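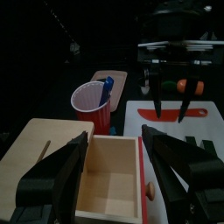 Conservación de cajones y muebles auxiliares de madera

El Servicio de Orientación Doméstica de Metincombe pone a disposición de los hogares las siguientes recomendaciones para el mantenimiento ordinario del mobiliario de madera. Se aplican a cajoneras, mesillas, armarios bajos y arcones de uso interior. Quedan excluidos los muebles antiguos con barnices a muñeca, cuya limpieza debe confiarse a un taller especializado.

Limpieza periódica

Vacíese el cajón por completo y retírese el polvo con un cepillo de cerdas suaves, insistiendo en los rincones. A continuación, pásese un paño de algodón apenas humedecido en agua con unas gotas de jabón neutro, siempre en el sentido de la veta. El secado se efectuará con un segundo paño y con el cajón abierto hasta el día siguiente. No deben emplearse lejía, amoniaco ni estropajos abrasivos.

Cajones que se atascan

El roce suele deberse a la humedad ambiental o a la suciedad acumulada en las guías. Antes de lijar conviene comprobar ambas cosas. Limpias y secas las guías, se frotará sobre ellas una vela blanca o una pastilla de jabón seco, y se abrirá y cerrará el cajón varias veces para repartir la capa. Si el roce persiste, márquese con lápiz la zona brillante y rebájese con papel de lija de grano 300, en pasadas cortas. Los aceites de cocina no son adecuados: se enrancian y retienen el polvo.

Tiradores y pomos

Un pomo flojo acaba agrandando su orificio. Apriétese el tornillo desde el interior del cajón, sin forzarlo. Cuando la rosca ya no agarre en la madera, puede rellenarse el hueco con palillos encolados, recortados a ras, y volver a atornillar pasadas 5 horas.

Olores y humedad

Para el olor a cerrado se recomienda colocar en el fondo un recipiente abierto con bicarbonato y renovarlo cada mes. Las bolsitas de lavanda o de cedro perfuman, pero no eliminan la causa. Si aparecen manchas de moho, el mueble se separará de la pared y se ventilará la estancia antes de tratar la madera. El papel con que se forre el interior irá sin adhesivo, de modo que pueda retirarse para limpiar.

Distribución del contenido

Los objetos pesados se guardarán en los cajones inferiores. No se llenará ninguno hasta el borde, y los útiles cortantes se mantendrán en un compartimento propio, fuera del alcance de los menores.

Retirada de muebles en desuso

El punto de recogida de Drusbridge admite muebles de madera previa solicitud en la extensión 583. Deberán entregarse vacíos y, cuando sea posible, desmontados, con los herrajes en una bolsa aparte. Durante el mes de agosto el servicio atiende únicamente por la mañana.

Ficha relacionada: 152, Cuidado de encimeras y tablas de cocina.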